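Subject: Re: [handheld-grippers] Jaws creeping shut on their own

On 31st August, a list member wrote:
> Has anyone else had the left-hand unit close by itself? Ours sits
> open quite happily, then drifts in by a few millimetres while the
> operator is still lining up. The log says fully open throughout.
> We are on the Pestar linkage with the stock pads. Power cycling
> helps until it doesn't. Is it worth opening the thing up, or
> should I just send it back to Vestergaard and wait?

Yes, had it, and don't send it back yet. Ours went to Vestergaard in May and came home with a polite note saying no fault found, plus a scratch we hadn't had before.

The short version is that the pivot screws work loose and the encoder can't tell. It sits on the motor side, so it reports what the motor thinks it is doing, which in our case was a work of optimism. Once there is play at the inner joint the jaw sags whichever way gravity fancies. Held level you would never notice. Tip it down over a bed to fold laundry and in it comes.

We found out the hard way. The Cludby build has a force cut-out, and the cut-out looks at the gap first: if the gap reads open, it assumes there can't be anything between the pads. So when the jaw sagged onto a sleeve and the operator squeezed, it pulled a good deal harder than it should have. The sleeve lost. It could as easily have been a finger, and I have filed it as a safety matter and not a laundry one. Uvness have the report and have acknowledged it twice, with the same automatic email.

Things to try, in this order:

1. Power off, battery out. Waggle each jaw by hand. More than 2 mm at the tip is too much.
2. Take the pivot screws out one at a time, clean off the old threadlocker and put fresh on. Ours had none to clean off.
3. Leave it for 60 minutes. I know. Leave it anyway.
4. Re-zero with the jaws pointing down, whatever the manual says about a flat surface.
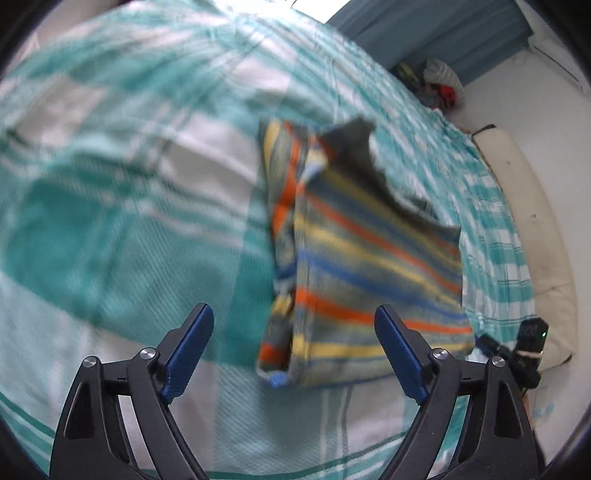
Since then we have done 13 sessions on knitwear with both units and the gap readings have stayed put. I wouldn't call it cured. I check the screws every morning now, before coffee, and keep my fingers out of the jaws while it is powered - a rule we had all along and had been treating as decoration.

If your waggle test comes out clean, post the log and I'll have a look. There was an older fault with the trigger cable that gave much the same symptoms, and I would like to be sure we are not blaming the screws for everything.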